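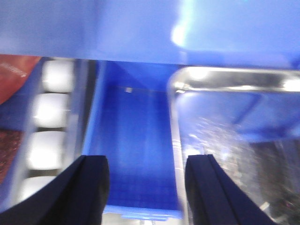

Blue Bins and Steel Shelves: the Back Room, Finally Getting Somewhere

Hi all, it's me again with the storage saga! A bunch of you asked how the back room at Lirkmont was coming along after we moved in, and I kept saying "soon," and then it was November and I still hadn't put anything up. So here's a catch-up, with more chatter than it probably needs (you know me by now).

Quick catch-up if you're new. Our workshop used to be in Grarnley, in a place with lovely big doors and no storage at all. Everything lived in cardboard boxes. Screws, tape, labels, plug adapters, the good scissors, the bad scissors, all of it in boxes with something crossed out on the side and something else written underneath. When we got the keys to the new room I made myself one promise, and it was that small stuff would live in open bins on open shelves, where I could see it without lifting a lid.

So that's what this page is about. Bins! And a few thoughts on floors and cables, as they seem to be part of the deal.

Going all blue

I went back and forth on color for ages. My first plan was a color for every type of thing — red for electrical, yellow for tape and glue, green for whatever was left over. I even drew it out on the back of an Engström catalog. Then I tried to imagine remembering it at seven in the morning, before coffee, and gave up on the spot. One color everywhere, and let the labels do the work.

Blue won because I like it. It's a proper strong blue too, the sort that makes a white label jump out at you from across the room. Small pale things also show up really well against it, so a stray washer or a bit of torn sticker doesn't get to hide in a corner for a year. I used to have dark gray tubs at home, and I'm pretty sure there are still things in those I've never found.

One tip if you're shopping for bins: run your hand along the bottom. A bit of molded texture is handy with tiny parts, as they don't slide into one big drift every time you pull the bin forward. Smooth bottoms are easier to wipe, though, so if you're storing anything sticky or dusty you might feel differently.

The shelves

Steel was the splurge. We had wooden shelving before, homemade, and I was fond of it, but it sagged in the middle and it drank up every spill. Stainless wipes clean in a second. It also bounces the light around, and in a back room I'll take all the light I can get.

The trick I'm happiest with is keeping bins low. I know the usual advice is to go up the wall, and we do have bins on the upper shelf too, but the everyday things belong down where I can see straight into them. The stuff higher up is spares and refills. If I need a step stool for it more than twice a month, it moves down. I read that rule somewhere and it has stuck with me.

Doubling up the bins, one row behind another, is more of a compromise. You do lose sight of the back ones. I put duplicates there, so what's behind is more of what's in front, and when the front one runs out I swap them over. It sounds fussy written down but it takes no time at all.

Plants, cones and far too many cables

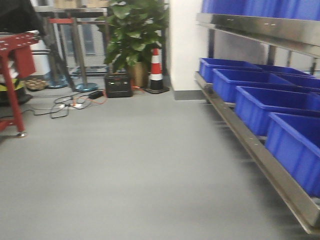 Maj-Britt Hellström wrote in to say she'd had the same bins-in-two-rows arrangement for years and that I'd get sick of it by spring. Her fix was to hang a little card on the shelf edge listing whatever is in the back row, and to write it in pencil so it can be changed. She also wanted me to know that a plant in a workroom needs its own watering day, or else everyone waters it or no one does.

Both fair! I've started on the cards already, and the pencil part is smart, I'd have gone straight for a marker. As for the plant, it's doing fine so far with those big shiny leaves, and I love having something green next to all that steel and blue.

What I'd still like to sort out is the floor. You can see the cables, and yes, they bother me as well. Orange cord, black wires, the white power strip, the power station just sitting there. Shelves are easy because things stay where you put them, and cables wander. I've been eyeing the cable trays from Trollby that clip under a table, and Ingvild Moen swears by plain old hook-and-loop ties and a row of pegs. I'd love to hear what you use, particularly if you have to move your setup a lot and can't fix anything down for good.

The striped cone stays, by the way. I've grown attached to it.

Still on my list

Labels for the upper shelf, all of them. A decent mat for by the door. Something for the cardboard boxes we still have, which I swore would be gone by now. And a second look at how I've sorted the tape, because I put it by size and everybody else looks for it by color.

I'll post more pictures once the cables are up off the floor. If you've got a bin system of your own, send it over, messy ones very welcome!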